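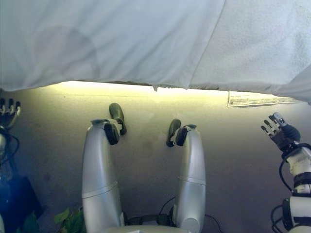 Why do so many people in Hotholm sleep badly in February? Mostly light and noise, and a bedroom that's too warm.

(say hi, thank Hamdia for the slot, check mic at the back)

So. Sleep survey. 3313 replies, way more than we planned for. Marama did the sorting, took her all winter. Ask her the hard questions.

Top complaint was waking up before 5 and not getting back off. Second one, street lights. Lowther end of town especially, the new lamps went in last year and people hate them. Read out the Clem Kerslake letter here - short bit only, the part about the tin foil on the windows. Pause for laugh.

Things that helped, going by the replies:
Heavier curtains. Cheap lining does fine.
Getting up at the same time, even after a rotten night. People don't like hearing this one
Phone in the kitchen. I still dont do it.
No coffee after lunch

NEXT - the trial. 50 households, 30 nights each, paper diary by the bed. Wiremu Tipoki ran it out of the Fimulell clinic. Keep this quick!! Last time I went on for ages about the diary form. Point is the curtains group fell asleep sooner, the tea group didn't. Small trial, say so.

Shift workers - different story, dont skip. Paora's bit from the bakery, home at 7 am, kids getting up, bin truck. He wears earplugs and puts a towel along the door. Works for him most days.

Handouts by the door, 1000 printed so take a few for the neighbors. Questions till 8:30, then we have to be out of teh hall.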